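Cituslow Home Boards > Kitchen & Dining > Storage and Setup

Where do you keep the cups if you want the table clear?

Posted by Beatriz Ramalho, Jul 7, 2024

Hi all, long-time reader, second post I think (the first one was about limescale and you were all so nice). We moved in June into a smaller place and the kitchen table is now the breakfast table, the homework table, the place where the mail lands and sometimes my desk. It's white, which I love, and it shows everything, which I do not love!

What I want is one small corner that stays set up all the time with the things we use ten times a day, and the rest of it bare. So far I've got a wicker basket toward the back for napkins, bread, whatever needs a home, and next to that a plastic tray for the cups. The tray was from a set I ordered from Plurura and it has a raised edge, so drips stay put. 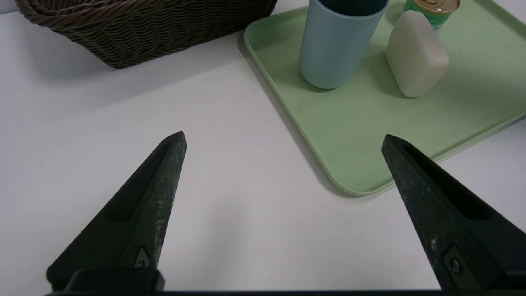

My trouble is that the tray keeps creeping. Somebody pulls a cup, the tray slides an inch, somebody else pushes it back against the basket, and by dinner the whole arrangement has wandered into the middle. I've also got marks on the tray already, little scuffs and specks that don't come off with dish soap. Is that just what plastic does? And would you keep the basket and the tray together or split them up? My husband votes for putting it all in a cabinet, but the kids can't reach the cabinet and then I'm the one getting up for every glass of water.

I don't want to spend a lot. I saw a bamboo caddy from Kurian that looked lovely but I'm trying to use what we own.

clitau_fan

put felt pads under it. done

MarisolKitchen

Oh I had this exact problem with a tray on a painted sideboard. Felt pads are going to make it worse on a smooth table, they're made so things CAN slide (that's why they go under chair legs). What you want is the rubbery stuff, the grippy shelf liner that comes on a roll. Cut a piece a bit smaller than the bottom of the tray so it doesn't peek out, and just set the tray on top, no glue. Mine hasn't moved since, and I have two boys who grab cups like they're being timed. Lift it once a week and wipe under there, crumbs find their way in and then the liner loses its grip. If that happens rinse it and let it dry flat.

For the specks, try a paste of baking soda and a little water, rub with a soft cloth, rinse well. Don't use the green side of the sponge, or anything gritty! The specks might lift. The scuffs probably won't, a scuff is a scuff, but on a light color they bother you less after a while.

As for together or apart, I'd leave a hand's width between them. Wicker doesn't like getting splashed, and if the basket touches the tray it's going to catch every drip from a wet cup. Also put cups away dry if you can, or stand them upside down on a folded dish towel on the tray so the rims air out.

Dee in the Valley

I'm with the husband a little bit, sorry Beatriz! We did the corner setup for years and things just collect there. First it's cups, then it's cups and vitamins, then a screwdriver. What finally worked at our house was a low drawer the kids could open themselves. Plastic cups don't care if they get dropped in a drawer. We kept a basket on the table for napkins and that was it.

But if you don't have a drawer to spare, then do what Marisol says with the liner, and maybe keep it to one cup per person, each in a different color. Saves on washing too, everybody knows which one is theirs and you don't end up with a sink full by noon.

The bamboo caddy is nice, my sister has it, but it needs oiling and she never does it.

Beatriz Ramalho

Thank you!! There's half a roll of shelf liner in a box I haven't unpacked, so I'm going to dig it out tonight. Dee, the only low drawer we have is full of pan lids but you've got me thinking about where else those could go.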